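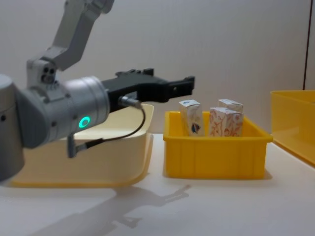 ## Rapport de projet : tri de petits emballages

*Atelier partagé Clutstead, rendu d'août*

Le projet s'appelle Wernavier, un nom choisi avant le cahier des charges, ce qui donne une idée de notre méthode. Objectif : faire ranger briques et tubes dans des bacs par un bras, sans intervention humaine. Citlali Esquivel s'est chargée des trajectoires, moi de la pince et des excuses.

### Montage

Le plan de travail est blanc, les bacs jaunes, la bassine crème. Le contraste entre la bassine et le mur est à peu près nul, et notre seuillage l'a très mal pris. Nous avons fini par saisir sa position à la main dans le fichier de configuration, procédé que le cours de vision déconseille au chapitre 3.

Le câble de la pince forme une boucle sous le poignet. Au-delà de 90 degrés de rotation, il tire sur le connecteur : butée logicielle obligatoire, ajoutée après le premier arrachement.

### Prise des objets

Les briques en carton ont des faces planes et un caractère facile. Les tubes souples demandent plus de diplomatie : trop serrés, ils se déforment ; pas assez, ils pivotent. Le tube blanc à bande bleu clair, tenu dans la pince, pend légèrement de travers, et nous avons intégré cette inclinaison au calcul de dépose. 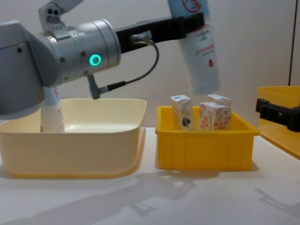

### Bilan

Plus de 139 essais consignés dans le cahier, dont 5 illisibles (café). Restent à faire :

- un vrai serre-câble, le ruban adhésif ayant ses limites ;
- la détection automatique de la bassine ;
- rendre la clé Allen empruntée à l'équipe Ibarra.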